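Home | About us | Training | Safe work notes | Contact

About us

Print this page | E-mail this page

Etlow writes working rules for people who share a bench with a robot arm. We started in Condthorpe with two people and a rented workshop, and there are now 11 of us. We don't sell arms or hands. We test them on ordinary household handling jobs, record what goes wrong, and turn the records into rules a small lab or workplace can follow.

Olaia Manzano runs the bench. Maximiliano Aranda looks after wiring checks and lockout, and Itziar Salcedo edits the rule book. Noelia Rivas handles training bookings and is the one who will ring you back.

How we work

The rule book is in its fourth edition and has 195 entries, most of them a line or two long. We cut more than we add. A rule goes in only when two operators have tried it separately and both have kept to it for a full week of sessions. Skalovska, our first outside client, asked for a short version to hang beside the stop button, and every client now gets one.

Thin, flexible goods take up a large part of the book. Mats, cloths and napkins change shape as soon as they're touched, so a program that is safe with a box may not be safe with them. Our standing rules for this work are:

Cover the tabletop and check the cloth for folds before power goes on.
Bring the hand in from one side and keep people off that side.
Lift one edge first. Hold, look, then go on.
Leave other objects where they are during a lift. If one has to be moved, stop the arm.
Look over exposed cables at the wrist and forearm at the start of each shift, and again after any fault stop.
Write down the failed grasps as well as the good ones.

The last one gets skipped most often. Our log holds 2,831 entries to date and nearly 600 of those are failed grasps. We find them more useful than the rest.

Training

Courses run for one or two days at our workshop, or at your place if you have a bench and a working stop circuit. The Bustamante course, named for our co-founder Araceli Bustamante, is for supervisors and covers record keeping and sign-off. The next intake is in August. Enrolment forms are at the front desk or by e-mail.

Page last revised 10 June 2019

Share (11) | Comments (0) | Back to top
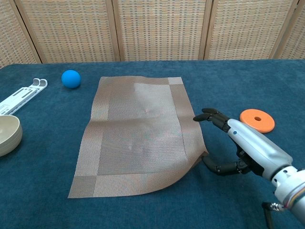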